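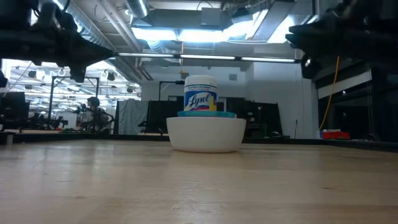

# Purkel Bottle Warmer and Steriliser Base, Model 862

The Purkel Model 862 is a combined bottle warmer and steam steriliser for use at home and in nursery settings. It is supplied by Cilline and is suitable for expressed breast milk, prepared formula and small jars of baby food. The unit holds 2 bottles side by side and accepts both wide-neck and standard bottles of up to 330 ml.

It replaces the earlier single-bottle model, which is no longer sold. Spare lids for that model remain available through the parts desk.

## Intended use

The 862 is designed for families moving between breast and bottle, for parents who express milk for use by another carer, and for nurseries that receive milk from home in labelled bottles. It isn't a medical device. Parents of premature babies, or of babies with a weakened immune system, should ask their midwife or health visitor which method of sterilising to follow before they buy.

## What is supplied

- Heating base with fixed mains lead and UK plug
- Steam tray and clear lid
- Bottle rack with removable centre divider
- Lifting tongs
- Measuring cup for water
- Printed instructions

Bottles and teats are not included. The Ternedach food jar holder is sold separately and fits in place of the centre divider.

## Specification

| | |
|---|---|
| Power | 385 W |
| Supply | 220-240 V, 50 Hz |
| Capacity | 2 bottles |
| Warming settings | Chilled milk, frozen milk, food |
| Keep-warm period | 30 minutes, then automatic switch-off |
| Lead length | 1.1 m |
| Colours | White, pale grey |

## Warming milk

Fill the base to the lower line with tap water, stand the bottle in the rack and select the setting that matches the contents. The indicator changes from amber to green when the cycle ends. Warming times depend on the volume of milk, the thickness of the bottle and the temperature at which it was stored; a chart is printed on the inside cover of the instructions.

Swirl the bottle gently after warming and test a few drops on the inside of the wrist. Milk should feel lukewarm. Breast milk separates when stored, and a layer of cream at the top is normal.

Frozen milk may be thawed using the frozen setting, although thawing overnight in the fridge is preferred where time allows. Milk that has been thawed must not be frozen again. Any milk left in the bottle at the end of a feed should be thrown away.

## Sterilising

All items must be washed in hot soapy water and rinsed before they are placed in the steam tray. Fill the measuring cup to the marked line, pour the water into the empty base, fit the tray and lid, and press the steam button. The unit switches off when the cycle is complete.

Leave the lid closed until the unit has cooled - steam escaping from the tray can scald. Wash hands before removing the contents. Items not needed straight away may stay in the closed tray until the next feed, up to the limit given in the instructions.

The following must not be steamed in the 862:

- metal items, including spoons
- breast pump motors and tubing
- any bottle or teat not marked by its maker as suitable for steam

## Care and descaling

Unplug the base and let it cool before cleaning. The outside may be wiped with a damp cloth. Do not put the base in water or hold it under a running tap. The rack, tray and lid may be washed in the top basket of a dishwasher.

Scale will form on the heating plate, more quickly in hard water areas. Descale every four weeks using Ko descaling sachets or a mixture of equal parts white vinegar and water. Leave the solution on the plate until the scale lifts, pour it away and rinse twice. Do not scrape the plate with a knife or scourer.

## Guarantee and returns

The Model 862 carries a guarantee against faulty parts and workmanship, valid from the date of purchase on production of a receipt. Damage caused by scale, or by running the unit without water, is not covered.

Unused goods may be returned within 30 days in their original packaging. For hygiene reasons, racks and trays that have been removed from their sealed bags cannot be accepted unless faulty.

## Ordering

Orders are sent by tracked post. Nurseries and children's centres may order on account; please state the delivery address and a purchase order number. The pale grey version is currently out of stock and is expected again in June.

| Item | Code |
|---|---|
| Bottle warmer and steriliser base, white | 862-W |
| Bottle warmer and steriliser base, pale grey | 862-G |
| Ternedach food jar holder | 862-J |
| Ko descaling sachets | 862-K |
| Replacement rack and divider | 862-R |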